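The Basket Year

The first thing I ever bought for the shop was a cash register, and the second thing was string. I had four cones of it before I had a single customer. My aunt, who left me the building on Trakcombe Street along with a letter I still haven't finished reading, used to say you could tell everything about a store by how it tied a parcel. She sold buttons and ribbon and zippers in there for longer than I've been alive, and when she died the whole back room was one big knot. I'm not kidding. You opened the door and there was this gray-blue-brown drift of cord and elastic and lamp wire and fishing line, up to the second shelf, and somewhere under it was a desk.

I was supposed to sell. I had a buyer and everything, a man from Akbulut who wore very clean shoes and kept looking at the ceiling like it owed him money. He gave me until March. All I had to do was empty the place out, and I figured that would take me a weekend and a box of trash bags.

Well, I filled one bag. Then I pulled on a piece of red cord and a little paper tag came out with it, tied on with a bow, and on the tag it said "for the blue coat, 11 inches, she will come back." In my aunt's handwriting! With the loopy h! So of course I untied the trash bag and went through it all again on my knees, and there were tags in there too. "Zipper pull, left-handed man." "Enough for a kite." One of them just said "445," and I've turned that one over in my head more nights than I'd like to admit.

So I started sorting. I drove out to Drindier and bought plastic baskets, the cheap stacking kind with holes all over (they had teal and they had green, and I took both). My system was that teal was for anything without a tag and green was for anything with one, and it was a good system for an hour. Then I found a ball of thread with a tag on the outside and another tag wound up in the middle of it, and the two tags disagreed. After that I just went by feel.

Every Wednesday I stayed late and did a shelf. I'd put the radio on, the old Zuraser with the cracked dial that only gets the one station, and I'd pick and pick until my fingernails hurt. You get to know a knot. There are the mean ones, where somebody yanked, and there are the sleepy ones that only need you to be patient and blow on them a little. My aunt's were mostly sleepy. People would see the light and knock, and I'd say we were closed, and they'd say they only needed a bit of something, and I'd cut them a bit of something. A woman came in with a blue coat over her arm. I'm not going to say it was the woman. I'm just going to say I went and got the red cord, and it fit the hood like it had been waiting in there with its shoes on.

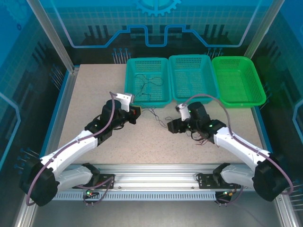
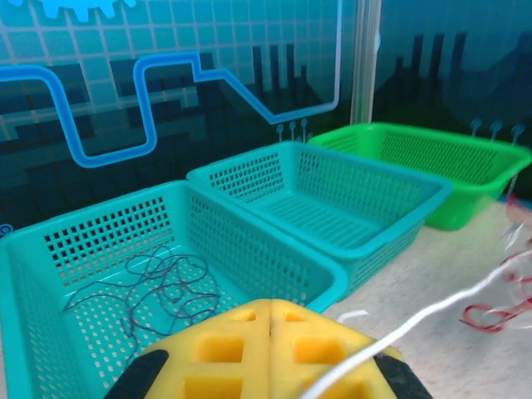
I called the man from Akbulut at 7 in the morning so I wouldn't have time to chicken out. He was nice about it, or else he was still asleep. Then I went down in my socks and made coffee and sat on the floor of the back room, on actual floor, with boards and everything. I'd done 23 shelves by then. What was left was the kind of tangle I like best, thin dark stuff lying in loops in the bottom of a teal basket, with no beginning that I could see. I looked for a tag and there wasn't one. I got the scissors out, and I put the scissors back. Then I wrote a tag myself, with the loopiest h I could manage, and it said "for whoever is next, she will need it," and I tied it on with a bow and carried the basket up front to the window, where the sun comes in, and turned the sign around. There was already a kid out there on the step, holding a kite.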